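Doblar la ropa en la mesa del comedor

Imprimir | Enviar por correo electrónico
Última actualización: 2024-05-09

Llevo desde diciembre doblando la ropa en la mesa y no sobre la cama. El cambio lo hice por la espalda. La cama me queda baja, me inclinaba demasiado y al cabo de media hora me dolían los riñones. La mesa está a una altura más cómoda y además tiene luz, cosa que en el dormitorio no hay por la mañana. El mantel se queda puesto. Es el estampado de rombos y flores, en azul, rosa y amarillo claro, y una prenda gris oscura se ve muy bien encima.
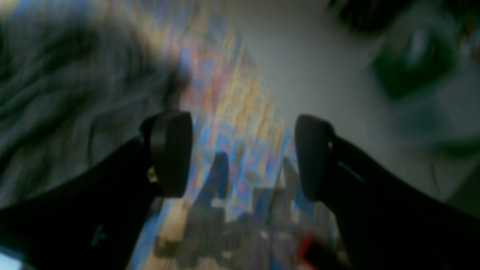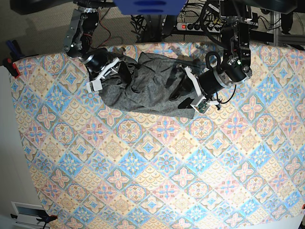
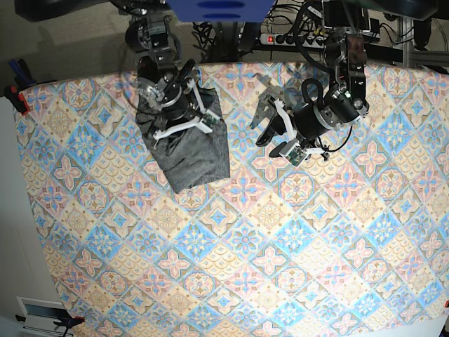 Por qué empiezo por lo gris

En casa hay mucha ropa gris. No fue una decisión, se ha ido juntando. El problema del gris oscuro jaspeado es que no se distingue bien el derecho del revés, y cuando la prenda está hecha un montón tampoco se ve dónde empieza nada. Si la dejo para el final, con la vista cansada, la doblo mal y tengo que repetirla. Por eso va primero.

Lo que hago es lo siguiente. Pongo el montón en la mesa tal como sale del cesto y busco una costura larga. No busco el cuello ni las mangas, porque en un montón arrugado es fácil confundir una manga con un pliegue. La costura lateral se encuentra con los dedos aunque no se vea. Cuando la tengo, tiro de los dos extremos y lo demás cae más o menos en su sitio.

Después estiro la prenda con la palma de la mano, del centro hacia fuera. Antes lo hacía de arriba abajo y lo único que conseguía era llevar las arrugas hacia el bajo. Con el mantel de tela la prenda no resbala. Cuando lo he probado sobre la mesa desnuda se me iba entera hacia el otro lado.

El doblado

Doblo en tercios a lo largo y luego por la mitad, y otra vez por la mitad si la prenda es grande. Las mangas van hacia dentro, rectas, sin cruzarlas. Cruzadas hacen bulto y la pila se tuerce.

Las sudaderas las doblo solo una vez a lo ancho. Ocupan más, pero no caben en el cajón de ninguna otra manera. Tengo una de Rosiston, la del cordón, que siempre ha ido en la balda de arriba y ahí sigue.

Las camisetas finas las junto de dos en dos. No es muy ortodoxo. Widad Zein, que me enseñó a doblar sábanas bajeras hace años, dice que así se marcan, y tiene algo de razón, pero son camisetas de estar en casa.

Los calcetines no los doblo en la mesa. Los emparejo en el sofá por la noche.

Sobre el mantel

Me preguntaron en la entrada anterior si no se ensucia la ropa limpia encima de un mantel donde se come. Lo sacudo por la ventana antes de empezar y paso la mano. Si hay una mancha de aceite le pongo un paño encima o doblo en el otro extremo. Lo lavo los sábados a 30 grados, del revés, y los colores han aguantado bastante bien. El rosa ha perdido un poco.

El dibujo tiene una utilidad que no había previsto. Como los rombos se repiten en diagonal, sirven de guía. Apoyo la esquina de la prenda en una flor y el otro borde en la flor siguiente, y así las pilas me salen del mismo ancho. No es exacto, porque el mantel se mueve, y los días en que cae torcido por un lado lo noto en las pilas.

Lo compré en Zoubi, en la tienda de la calle de abajo, antes de que la reformaran. No sé si lo siguen teniendo. Había uno igual con el fondo verde que me gustaba menos.

Cuánto tardo

Una lavadora normal me lleva una taza de café, contando que me la tomo despacio. Con toallas es más rápido. Con ropa de cama no uso la mesa, es pequeña para eso y las sábanas acaban en el suelo.

Lo que más tiempo me quitaba era el ir y venir al armario. Ahora hago las pilas por habitación y las llevo todas de una vez en la bandeja grande de Ondimis, que en teoría es para el horno. Me costó acordarme de no apilar demasiado alto. Si la pila pasa de la altura de la barbilla, se cae en el pasillo.

Lo que todavía no me sale

Los jerséis de punto grueso. Los doblo, los dejo, y al día siguiente parece que los ha guardado otra persona. He probado a enrollarlos y es peor. Si alguien tiene un método que no sea colgarlos, que lo ponga en los comentarios. Colgados se me deforman los hombros y ya estropeé así uno que me trajeron de Drakamthorpe.

La semana que viene quiero vaciar el cajón de los trapos, que no cierra.

Imprimir | Enviar por correo electrónico
Compartido 100 veces | 30 comentarios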